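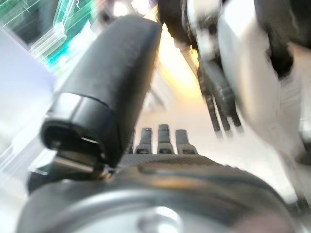 Wrist camera view from the Iteo pair. Padded black finger up close, second arm on the move behind it.

Trying out the Iteo two-arm kit
Ffion Cadwaladr

Quick one this month as I'm writing it between jobs. Lots of you asked at the last open evening whether the Iteo hire kit is any good and whether it's worth clubbing together for. We've had it in the Junness workshop for five weeks now so I can give you most of an answer. Not all of one. Gwion has the arm settings on his laptop and he's away till after the newsletter goes out.

What you get. Two arms, a hand on each, a camera at the wrist, the controller, a laptop with the Munulex software already on it, and a very thick folder. All hired, nothing to buy, comes from Reinholz in two crates. You need somebody with a strong back and a door that opens all the way. We had one of those.

Setting up
Better than I feared. The bolts are labelled, the cables are labelled, the labels fall off. Use tape. Mali and I had both arms up and talking to the laptop in an afternoon, including a long stop while we looked for the small hex key (in the folder, in a pocket, under the safety sheet). The bench needs to be solid. Ours wasn't, quite, and you could see it in the camera picture, everything shivering a bit whenever an arm stopped quickly. Nana screwed a batten to the wall and the problem went away.

Calibration is dull. You do it at the start of each day and again if anyone leans on the bench. People lean on the bench.

The hands
This is what you're paying for so I'll go on a bit. The fingertips are padded, with a rounded end, and they're kind to things. We've had them holding plastic pots, card sleeves, seed packets, Nelly's reading glasses (her idea). No marks on any of it. They're less happy with anything thin lying flat. A single sheet of paper is hopeless, a washer nearly as bad. The finger pushes it along the bench until it runs out of bench. We ended up putting washers on a bit of foam so the tip could sink in beside them and that got us most of the way.

Cleaning them: damp cloth, no solvent, folder is very stern about this. The pads pick up dust and then they slip. I'd wipe them every morning before you calibrate.

Two hands near each other is where it gets interesting, and slow. Passing a pot across from one to the other works nicely if you go gently and come in from above. Come in from the side and the software gets nervous, stops both arms and asks you to confirm. Then asks again. Mali found the setting for how close they're allowed to get and nudged it down a little, with Reinholz on the phone, which I'd say is the proper way to do it. Please don't just go fiddling.

The wrist camera
Good close up. Focus is fixed, so what's right by the wrist goes soft, and bright daylight washes out the background. We pulled the blind half down. If the other arm is moving fast it smears, so for anything where you want to look back over the recording afterwards, slow everything down. There is a speed slider. We left it at 70 percent for most jobs and lower for handing over.

You can record a job by leading the arm through it by hand, then play it back. That was the bit the Thursday-evening types at Junness loved most (sorry, I know it's moved nights, old habit). Nelly had never touched one before and had it sorting pots into trays by teatime. She also taught it to wave, and now it waves.

Software
Munulex is fine. Bit grey. Saves your work without being asked, thank goodness. The menus are laid out by somebody who already knew where everything was, and the search box only looks at titles, so if you want the grip force you have to type "force" and not "grip". The undo is only one step. I have lost two decent routines this way and was not gracious about either.

Updates come down on thier own when you're online. We unplugged the network cable while people were learning, so the screens matched the folder.

Help line
Used it four times. Friendly, knew the kit, rang back when they said they would. Once we got cut off and they rang us. The one thing they couldn't sort was a squeak in the left arm, at the elbow, only when it's reaching up. It's still squeaking. They say it's harmless and they'll look when it goes back.

Things I'd want to know before signing
It's loud-ish when both arms are going. Not drill loud, but you'll raise your voice.
You need two sockets that aren't on the same extension lead as the kettle.
The stop button is on a short cable. Ask for the longer one, they have it, it isn't on the form.
Hire is by the month and they want the crates back as well, so don't let anyone put the crates to use. We had to empty ours of bunting.
Spare pads are extra. We haven't needed any.

So would I? Yes for a group that has a real job in mind and a few people willing to learn it properly. For a one off demo it's a lot of lifting. If you only want to pick up one thing and put it down elsewhere, get the single arm version, its cheaper and takes half the bench. The pair earns its keep when something has to be held steady by one hand and worked on by the other, and we've really only scratched at that. Mali wants to try threading garden twine through labels. I've said she can, with supervision.

Nana has asked Reinholz about having the kit again in April, for the whole month, and they've pencilled us in. We need to confirm by 4th December or it goes to the next group on the list. If you'd put in towards it, or want a turn on it, tell Nana or sign the sheet by the sink. Put your name AND what you'd like to try, last time we had a column of ticks and no idea whose they were.

Anyone who wants a go before the crates leave, come and find me. Hair tied back, sleeves up, no lanyards. Gwion's notes on the arm settings will be in the next issue, all being well, and I'll get him to write down the elbow business too.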